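Climoner Open Cube Shelving
Series 1345, white

Home / Storage / Open shelving / Climoner

Overview

Climoner is a free-standing open shelving system based on a square compartment. Panels are flat, white and square-edged. All units in the series share the same vertical divider, drilled at a fixed interval, so a unit can be extended upward or sideways with parts from the same range. The system is sold for pantries, stock rooms, classrooms and shop display.

The compartments have no doors. Baskets, inserts and label strips from the Stisenell range fit the standard opening and are ordered separately.

Construction

Shelves and dividers are cut to one common depth. The dividers carry the load; the shelves lock the dividers at the correct spacing and should not be left out of the lower two rows. Screws pass through the divider into the end of the shelf. Heads sit below the surface and leave small dark points on the white face. Cover caps are available in packs of 200 (part 1345-C). Caps are a press fit and need no glue.

Back panels are supplied for every compartment. Where the unit is used as a room divider, back panels may be omitted in alternate columns, provided that the top row and the bottom row keep theirs.

Finish

White only, all visible faces and front edges. Batches are matched within one order. Extension parts bought later can differ slightly in tone, most noticeably under cool lighting.

Loading

Maximum load per compartment: 11 kg, evenly spread.
Point loads: not to exceed half the compartment rating.
Top surface: same rating as one compartment, per column.
Do not stand or climb on any shelf.

Load the bottom row first and work upward. Heavy goods such as canned food, jars and paper belong in the two lowest rows.

Wall fixing

Every unit more than two compartments high must be fixed to the wall. Two steel brackets are included per unit. Wall screws are not included; select them for the wall type. Units placed back to back are joined with connector set 1345-J and still require one fixed point at each end of the run.

Assembly

Two people. Lay the outer frame on its side on a clean floor, with the drilled faces inward. Fit the bottom shelf and tighten by hand only. Fit the remaining shelves row by row, then the back panels. Check the diagonals before final tightening. A difference of more than 3 mm means that one divider is seated in the wrong hole.

Power drivers may be used on the lowest torque setting. Overtightened screws will lift the surface around the hole, and this is not covered under warranty.

Use with fresh produce

Whole fruit and vegetables can be placed directly on the shelf. The surface is sealed and does not take up odor. Cut or leaking produce needs a tray. One layer per compartment is recommended, with a gap between pieces for air. The front edge is flush with the shelf and has no lip, so round items such as apples, oranges and onions should be set back from the edge or placed on mat 1345-M.

Keep apples and mangoes in separate compartments if they are to ripen at different rates. The compartments are open at the front, so separation slows the effect of one on the other but does not stop it. For longer storage use a closed container.

Cleaning

Wipe with a damp cloth and mild detergent, then dry. Remove spilled juice the same day. No abrasive pads, bleach or steam. Check the screws once a year, and again after moving the unit.

Ordering

Base unit: 1345-B
Extension column: 1345-E
Cover caps, pack of 200: 1345-C
Connector set: 1345-J
Produce mat, single compartment: 1345-M
Replacement back panel: 1345-P

Base units and extension columns ship flat from the Dondenero warehouse at Ashby, Unit 123. Collection is possible on weekdays until 4 p.m. with an order number. Small parts are sent by mail.

Returns are accepted on unopened cartons. Opened cartons are accepted only where a part is missing or damaged, and the carton label must be kept.

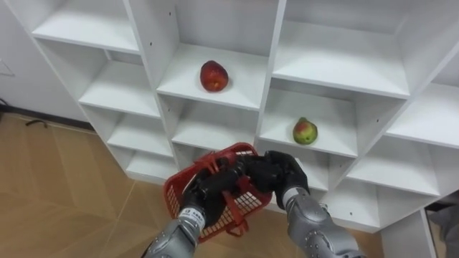 Henok Tekleab
Can the mat be trimmed? I have the base unit plus one extension in a pantry, and two of the compartments have a pipe box behind them, so the back panels sit forward. The full-size mat rides up at the back there. Also, please list the caps in a smaller pack. I needed nine.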